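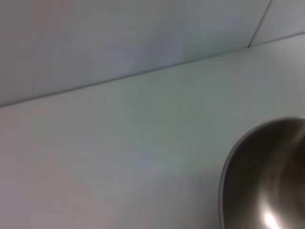 December, notebook, teleop bench

Started on the bowl task after lunch and got further than I thought I would, so I'm writing it up before I forget which settings I had on. The task for now is dead simple: come down on the steel bowl, take it by the rim, lift, move it to the left side of the table, let go. Declan Baxter wants pouring by the end of the month (he always wants pouring!) but I'd like the lift to look decent first.

Did the first batch by hand, pushing the arm through the motion in float mode. Fine for the big sweep across the table, horrible for the last little bit at the rim. My wrist fights the arm's wrist and you can see it in the joint traces, a nasty little wobble right before every grasp. Switched to the Rendus controller and it got much smoother, though I'm slower with it and keep forgetting that the wrist view tilts when I roll. The table seam goes off on a slant and my brain wants to steer along it. Declan says he steers by the rim and ignores everything else. Tried that, it helps.

Kept 13 demos today, all remote. Binned the hand-guided ones for training but left them in the Majimbun folder in case anyone wants to compare. With what we had before, that makes 294 for the whole table set. Please don't rename that folder again, the loader script has the path typed straight in (yes, I know).

Things that bugged me:

The steel. There's a bright glare spot down in the bowl and I'd bet money the policy will latch onto it. I want to try it with the overhead light turned down, and maybe a strip of matte tape on the outside, before we record lots more.

Blur. Wrist frames go soft whenever I move at normal speed. Exposure is at 4000 in the Terkier settings panel, whatever unit that's meant to be. Left it alone today so the batch stays consistent.

Grip release. I had 2 demos where I let go too early and the bowl dropped with a clang. Tagged them as fails, didn't delete them.

Training run is queued on Dristora for tonight, same config as last time apart from the new demos. Declan, if you're in before me, don't touch the controller deadband, I finally have it where I like it. Next up is bowl starting positions closer to the back wall, and then I suppose we talk about pouring.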